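Sep 26, 2020
Posted by Flamach

Search posts
Search

Long one today, sorry in advance. People keep asking what I do all day when I say I'm "collecting examples", so here's a thread with a cuppa in hand. 1/

Short version: I sit in front of a simulated room and drive a simulated robot around it, over and over, and every run gets saved so a learning system can copy what I did. The project's called Dridon. The room's called Pasham. I didn't pick either name. 2/

We do it in sim because rooms are cheap there. I can throw one away and get a fresh one before the kettle's boiled. Try that with your actual lounge room! 3/

A run is one instruction and one attempt at it. "Go to the double doors." "Stop beside the scooter." I read the line, hit record, drive, hit stop. If I muck it up I still have to label it as mucked up – those ones get kept in their own pile. 4/ 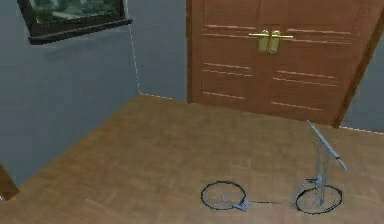
Source: Pasham room render, Dridon / Flamach

The scooter is my favourite prop and also my nemesis. It's drawn so thin and pale that against the floorboards it half disappears, and I've driven past it more times than I'd like to admit (the label for that is "target missed", and I can type it with my eyes shut now). 5/

You'd think we'd swap it for something chunkier. I argued the other way. If I have trouble picking it out then the learner will too, and I want it to have seen plenty of skinny awkward things before it ever meets a real one. 6/

Doors are good value as well. Big, brown, hard to confuse with anything else in the room, so I use them for the easy instructions when I'm warming up in the morning. Brass handles in the middle give you something to line up on. 7/

Where was I. Numbers! My target is 50 runs a day. On a good day I get there by mid-arvo. On a bad day the instruction list has a heap of "between the" lines in it and I'm still going when everybody else is making dinner. 8/

"Between the" is a pain. Between the chair and the wall – okay, but how close to the chair? Facing which way? Two people will do it two different ways and they're both right. We used to send those back for rewording. Since July we just do each one up to 3 times, differently, and let the learner see the spread. 9/

I was a bit of a grump about that change and I've come round. The runs look more like how a person wanders about a room now. Before that they all looked like me, parking a car. 10/

Table runs are the other half of the job. You approach from wherever you've been dropped, get yourself pointed at the tabletop, and the instruction picks out something on it. Plant, cardboard box, red package, the sheet of paper at the end. 11/

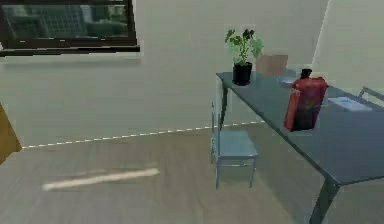 The rule I give new people is to slow right down for the last bit. Everyone tears across the open floor and then jerks about at the finish, and a learner copies jerky beautifully. It'll learn your bad habits way faster than your good ones. 12/

Second rule, don't cut the corner near the chair legs. Even if you scrape through. I'll bin a run for that and I've binned plenty of my own. 13/

Yesterday's tally, for those who like this stuff: 159 in the review queue, mine and everyone else's. I got through a decent chunk of them with the footy on in the background. Reviewing is mostly watching at double speed and yelling "turn, TURN" at a screen. 14/

Someone asked if it gets boring. Yep! But then you get a run where it all flows, one smooth line in from the window side and a neat stop, and I do a tiny fist pump at my desk like I've parallel parked a truck. 15/

Someone else asked about Từ, our replay tool. Still on it, still love it, still wish it would remember my colour settings between sessions. I've set them again every morning this week. Dark background, orange path line, please and thank you. 16/

Next up is a batch where the instruction doesn't name the thing at all, you get "the thing you could ride" or "somewhere to sit". I've had a peek at the list and there are 2 in there I can't work out myself. Will report back. 17/

Right, tea's gone cold and I've still got labels to fix. Ask me stuff in the replies, I'll get to them tonight – slowly.

Recent posts
Why I label my failed runs first
Setting up Từ on an old laptop
Keyboard or gamepad for driving in sim?
Pasham floor notes, July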